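Kitchen robot moves to the day shift at Imgate

The Genotau robot that has worked evenings in the staff kitchen at Chaudhary House since June is now on days as well. It clears the sink, handles pouches and packaging, and puts dishes in the pull-out rack. 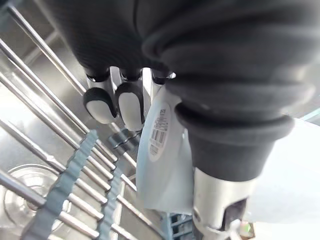
A labeled pouch held over the sink rack.

The kitchen team keeps its hours. Two people per shift used to wash up; one of them now preps with the cooks, and the other checks the robot's work and takes over anything it sets aside. Both got the Gekent operator training on paid time. Knives and glass stay with people.

Please give it room when it walks. The floor between the mat and the cabinets is its path, so keep bags and crates off it.

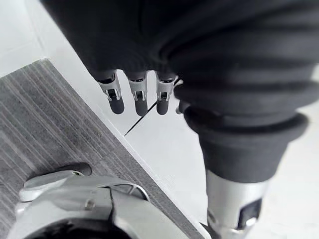 What changes for you

Scrape plates before you leave them. Cups go on the left of the counter. If the dish rack is pulled out, leave it out until the robot has finished with it.

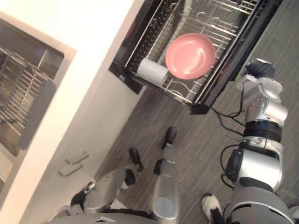
Will anyone lose their job over this?
The agreement signed with staff keeps all 66 kitchen and cleaning posts for 2 years, and any change after that has to be discussed with them first.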